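Ostau Reading Room
Minutes of the users' meeting held on 25/06/2018 in the upstairs room

Present: Alfie Pearce (chair), Edit Bakos, Seung-woo So, Eun-seong Baek (minutes), and members of the reading room who signed the sheet at the door.

Apologies: Taner Ersoy, who sent written notes on items 4 and 7.

1. Minutes of the last meeting

Agreed as a correct record after one change. Under the item on newspapers, "daily" should read "weekly" where it refers to the farming paper. Alfie signed them.

2. Matters arising

The lock on the side gate has been replaced. Keys are held at the desk and by Edit. Anyone who still has an old key can throw it away.

The missing volume of the county survey has been found on the wrong shelf, in among the atlases. It has gone back to its place. A second missing item, the bound set of market reports, has not been found. Seung-woo will look through the boxes under the stairs before it is written off.

The letter to the bus company about the stop outside went off as agreed. No reply yet. Alfie will telephone.

3. Catalogue

Seung-woo reported on the move from the card drawers to the Cerel catalogue. There are 1233 entries on the new system so far. Local history and gardening are finished, travel is nearly finished, and fiction has not been started. The slow part is the pamphlets, many of which have no date and no named author, and which were carded under whatever word the person at the desk thought of first. He found the same flood pamphlet under Flood, Water, Bridge and Miscellaneous.

A member asked whether the card drawers would be thrown out. Seung-woo said there was no plan to do so. Several people said they would rather go on using the cards for as long as they are there. It was pointed out that cards are no longer being added, so anything bought since the spring can only be found on Cerel or by looking at the shelf.

There was a longer discussion about subject headings. Edit felt that the old headings should be kept even where they are odd, as regular readers know them. Seung-woo would prefer to bring them in line with the ones the county library uses. It was agreed that both could be entered for local history, where the old headings are most used, and only the new ones elsewhere.

Action: Seung-woo to print a short guide to searching and leave copies at the desk.

4. Opening hours

Taner's note proposed that the room open one evening a week until nine, starting in August. He had left a sheet on the desk asking readers which evening they would use and 21 people had put their names down. Most gave no preference as to the evening.

Points raised:

Evening opening needs two people in the building, one of whom can lock up. At present only Alfie and Edit are on the list held by the alarm firm.

The heating is on a timer and would need to be changed from October. Zeka, who service the boiler, charge for a visit to reset it unless it is done at the same time as the yearly check. Edit will ask when that is due.

One member was against the change because the upstairs room is used for the language class and people coming down the stairs at half past eight would disturb readers. Another said the language class had never disturbed her.

Agreed to try it for a limited time and look at it again at the next meeting. The evening will be chosen once it is known who can lock up.

Action: Alfie to add two more names to the alarm list. Edit to speak to Zeka.

5. Purchases and gifts

The list of proposed purchases was passed round. It was accepted apart from the two-volume history of canals, which Edit thought was already in stock in an earlier edition. She will compare the two before any money is spent.

The Barbier family have offered the rest of the books from the house on the hill. This would be 163 volumes, mostly natural history, with some bound music. Alfie has been to see them. He said they had been stored in a dry room and were clean, but a fair number were in German and would need someone to go through them. Eun-seong offered to do this with a friend who reads the language.

There was some concern about space. The last large gift filled the window bay and it took a year to clear. It was agreed to accept the books on the understanding that duplicates may be sold and that the family do not expect them to be kept together on one shelf. Alfie will put this in writing so there is no bad feeling later – we had difficulty over the Methodist hymnals for exactly that reason.

Action: Alfie to write to the family. Eun-seong to sort the German titles after delivery.

6. The reading tables and lighting

Eun-seong introduced this item. Readers have mentioned the lighting at the long tables several times in the comments book, mainly to say that it is tiring to read there in the afternoon. The blinds on the south side are down to their last few slats and the ceiling lights come on all together or not at all.
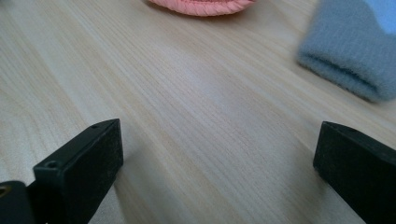 Lighting and table surfaces were taken together, as replacing one without the other has been a mistake before. Eun-seong said that members wanting dark table tops should think about how a room feels in winter, and that members wanting pale ones should think about glare. A light wooden top with a smooth, slightly shiny finish will throw light back at the reader, as it does near the middle of the table in the photograph, where the surface has gone nearly white and the wood looks washed out. A person with a newspaper spread out would hardly notice, but a person with a small notebook would have that patch beside the page all afternoon. She was in favour of keeping to pale wood and asking for a duller finish.

Edit asked whether a cloth or a desk pad would do the same job for less money. Eun-seong said pads were tried at the two small tables and people moved them to the floor. Seung-woo suggested a pad fixed at the corners. This was not popular.

The price for new blinds on the south side has come in from one firm only. Edit felt we should not go ahead on one price and this was agreed. She will get another. The firm that gave the price can fit them within a fortnight of the order.

On the ceiling lights, the electrician who looked at the room said that the two rows could be put on separate switches without taking the ceiling down. He could not say the same for the bay. He will send his price in writing. Alfie said he would not want the work done while the evening opening was being tried out, as there would be no way of telling whether people stayed away because of the hours or the dust.

Table lamps were discussed briefly. They would need sockets in the floor or cables across it, and neither was wanted.

Action: Edit to get a second price for blinds. Eun-seong to ask about a matt finish and what it would cost to have a top rubbed down and redone.

7. Noise and telephones

Taner's note asked for a clearer notice about telephones. The present one says "Kindly consider others" and he feels that people do consider others and then answer the call. After some discussion the wording "Please take calls outside" was agreed. Seung-woo will make the notice and put one at each end of the room.

A member raised the matter of the door to the passage, which bangs. The closer was adjusted last year and has drifted again. Alfie has a screwdriver that fits and will do it this week.

The children's story hour was mentioned. It runs from 11 in the morning and some readers did not know about it and were annoyed to find the front of the room taken. It was agreed that the story hour should stay where it is and that the times should be shown on the front door as well as on the desk. Edit asked that people who are put out by it speak to her and not to the parents.

8. The magazine rack

Readers are asked to put magazines back with the newest at the front. The back numbers of the railway magazine are to be offered to the museum before they are thrown out. If the museum does not want them they will go on the free table by the door.

Two subscriptions come up for renewal, the bee-keeping quarterly and the weekly on gardens. The garden one is read by a great many people and will be renewed. The bee-keeping one is read by very few, but those few asked for it and have offered to pay half. Agreed to renew both for a year.

9. Any other business

The umbrella stand has a split in the base and leaks on to the mat. Alfie will look for another.

A member asked if the water in the kitchen could be drunk. Edit said yes, from the left-hand tap only. There used to be a label and she will put one back.

Seung-woo said that people sending books in for the sale should please not leave them on the outside step. A box was left out in the rain and everything in it was spoiled.

Thanks were given to the members who washed down the shelves in the window bay.

10. Next meeting

To be held in August, in the same room, on a date to be put up at the desk. Items for the agenda should be given to Eun-seong beforehand. The meeting closed at ten to nine.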